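Search this site Search Go

How to Clean and Re-oil a Pale Wooden Tabletop

November 29, 2020
By the Primville Home Notes desk

A light wooden table is a lovely thing to live with, but it does show every mug and every sticky elbow, and sooner or later you look across it on a bright morning and see that it has gone a bit tired. 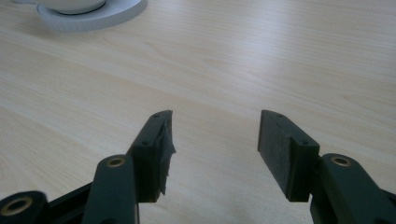
I have been looking after pale tables for a good many years now, first in a rented flat and then in the kitchen we have at present, and I've tried most of the advice that gets passed around (vinegar, mayonnaise, walnuts, you name it). What follows is the routine I've settled into. I do it twice a year, once in August when the windows can stand open all day, and again before the Christmas visitors come and put hot dishes everywhere!

Before you begin, find out what is on the wood already. Put a drop of water somewhere out of the way and leave it for ten minutes or so. If it sits up in a neat bead and wipes off without a mark, your table is probably varnished, and all it wants is the washing part of this page. If the wood darkens under the drop, you have an oiled or bare top and can carry on to the end.

What you will need

A bowl of warm water and a small squirt of washing-up liquid
Three or four soft cotton cloths – old pillowcases are perfect
Fine sandpaper and a cork block to wrap it round
200 ml of clear furniture oil, which will do a family table with plenty left over

I use the Pustar clear oil, mostly out of habit, and the Kombo one has served me just as well when the shop had run out. Do choose a clear one. Anything with a tint will turn pale wood rather orange, and it is a dreadful job to get it back again.

Step 1. Wash it

Clear everything off, and I do mean everything, including the fruit bowl. Wring your cloth out until it is barely damp and wipe along the grain from one end to the other. Grain doesn't always run straight, so get your head down low and look at it against the light from the window, then let your hand follow it. Go over it again with plain water and dry it straight away with a clean cloth. Leave it overnight.

Step 2. Sand lightly

The washing will have raised the grain a little, and the top may feel slightly furry in the morning. Wrap the paper round the block and go over it gently, with the grain, as if you were stroking a cat. Please don't scrub at one stain – you'll end up with a dip, and a dip catches the light far worse than the stain did. Wipe up all the dust afterwards.

Step 3. Oil it

Pour a small puddle on to a cloth, never straight on to the table, and rub it in thinly. Wait a quarter of an hour, have a cup of tea, then wipe away whatever is still sitting on the surface. A second coat the next day is plenty. Keep the table out of use for a day or two after that if the household will put up with it.

One serious word about the cloths. Oily rags can heat up and catch fire on their own when they are bundled together, so lay them flat outdoors until they are completely dry and stiff before they go in the bin.

Related articles
Getting candle wax out of a table runner
The Sasov bench, one year on
11 uses for an old pillowcase
Why kitchen drawers stick in wet weather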